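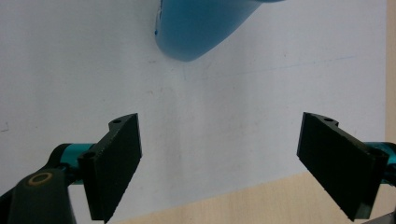 *Glossy blue item over the white work surface, wood tabletop at the lower edge.*

# Trakside Tabletop Objects

Image set of household items handled on and above a table. This card covers the May release. Earlier releases used a different folder layout and should not be mixed with this one.

## Contents

| Folder | Setting | Files |
|---|---|---|
| `drekska/` | white surface, single item | 1000 |
| `kerekes/` | bare wood, several items | 100 |
| `lasard/` | fabric and soft goods | 38 |

Items are everyday goods: containers, lids, cups, cloths, small tools. There are 19 item categories. The list is in `categories.csv`, one per line, lowercase, singular.

## Surfaces

The white surface in `drekska/` is matte and was not replaced between sessions. It carries gray smudges, scuffs and a faint blue line. Do not label these as items. Where the tabletop shows past the white, label it `wood`, even if only a narrow wedge is present.

## Labeling rules

- Label the item by category. If the category is unclear, use `container_other` or `unknown`.
- Color is one word, taken from the largest area. Ignore highlights. Glossy plastics often shift toward a lighter tone where they reflect light, so a blue item with a cyan patch is still `blue`.
- Set `partial` to 1 if any part of the item is outside the image.
- Material is optional. Leave the field empty when in doubt.
- Marks and seams on an item belong to the item and get no label of their own.

## Known issues

- `partial` is missing for part of `kerekes/`. Treat a blank as unknown, not 0.
- Brightness is uneven across the white surface. No correction has been applied.
- Two category names changed in this release: `tub` is now `container_open`, and `rag` is now `cloth`. Old names still appear in the `notes` column.
- `lasard/` is too small for a separate test split. Use it for spot checks only.

## Loading

Paths in `index.csv` are relative to the root folder. Column order is fixed:

```
path,category,color,material,surface,partial,notes
```

Files are UTF-8 with a header row.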